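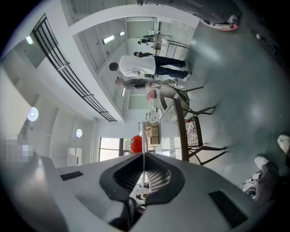
A smooth grey-green floor with the ceiling lights on.

She started cleaning floors at 6am in the old pump works at Lillcombe, before school runs and before most of the town was up. She is 53 now and has been at it for over 30 years, first as a cleaner, then as a fitter's mate, and for the past while on her own account, going into workshops, kitchens and halls to put right floors that have gone wrong.

I asked her what usually goes wrong.

"Too much product," she said. "People think a dull floor needs something putting on it. Most of the time it needs something taking off. There's old polish, there's detergent that was never rinsed, and there's whatever came in on shoes. You get down to the floor itself and it's fine."

Her van is parked outside the café where we meet. In the back there is a rotary machine, a wet vacuum, a stack of pads sorted by colour and a box of scrapers. She buys very few chemicals. The one she uses most is a plain alkaline stripper from Ilau, the trade supplier on the ring road, and she waters it down more than the label says for a first go.

"You can always go stronger. You can't go back the other way if you've taken the shine off somebody's lino."

Lino is what she likes best. She learned on it, and she says a good sheet laid well will see out the person who paid for it. Resin floors are the bulk of her work these days. She is less fond of those, mainly on account of the way they are sold.

"They get told it's maintenance free. Nothing is maintenance free. A poured floor is easy to mop, I'll give it that, but grit will scratch it same as anything else. Then the scratches hold dirt and you've got a grey path from the door to the kettle."

Mats come up several times in our talk. She would put 4 metres of matting inside any outside door if the room allowed it, and she would have it vacuumed every day. Customers tend to buy a small one and leave it until it is full. One office had an Inga mat, the ribbed sort with the rubber back, that had not been lifted since it was put down. The floor beneath had stained in the shape of it and she could not get it out.

"I told them to put the mat back. What else could I say?"

On sealers she is careful. She has used Clandeck on concrete in two garages and was happy with both, but she turned down a third job where the slab was damp. The customer got it done elsewhere. She has not been back to look.

"You tape a square of plastic down and leave it overnight. If there's water under it in the morning, you don't seal. It costs you a bit of tape."

What about an ordinary kitchen floor, for someone with a mop and half an hour?

"Thirty minutes is plenty. Sweep it twice. Two buckets, one with a drop of washing-up liquid and one with clean water. Change the clean one when you can't see the bottom. Then dry it with an old towel under your foot — my mother did that and I still do."

February is her busiest month. Road salt leaves a white bloom that ordinary mopping only moves about, so she gets calls from people who have washed the same hallway three times. A little white vinegar in the water shifts it on most surfaces. She would keep it well away from marble or limestone.

Her knees are not what they were, and she has begun to say no to stairs. She has no plans to stop. There was a shop floor waiting for her that afternoon, old quarry tiles with carpet glue on them, and she wanted to get the heater going in there first.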